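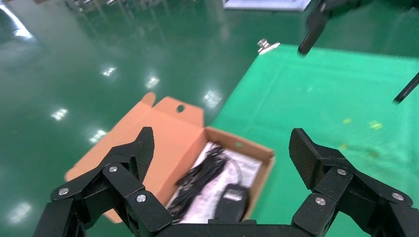

Re: [screenings] Extended cut of Tromard
8 January 2018

> Does anyone know if the version they're showing at the Grosier is the
> long one? The listing just says "Tromard" with no running time. I saw
> the regular cut in November and don't want to pay again for the same
> movie. Also, is the Lindgren short still playing before it?

I went to the first showing and it is the long one. It runs 15 minutes over the regular cut. Most of that is in the middle, where the crew is stuck at the harbor, and there are four scenes I had never seen before. The train sequence has been trimmed a little, and I think it plays better now.

The ending is the same except for the music. They put back the original piece over the credits — the one from the first trailer — so stay in your seat if you care about that.

The Lindgren short was not on. We got trailers instead, including one for Cledon, which still has no release date on it. The suit looks a lot closer to the comic than the one in the early stills.

The small room has 71 seats and was close to full when I went. They are holding tickets at the desk until up to six minutes before the start, then letting them go. If you are coming from work I would pay online.

I have not heard anything about the long cut coming out on disc. If someone has, please post it to the list.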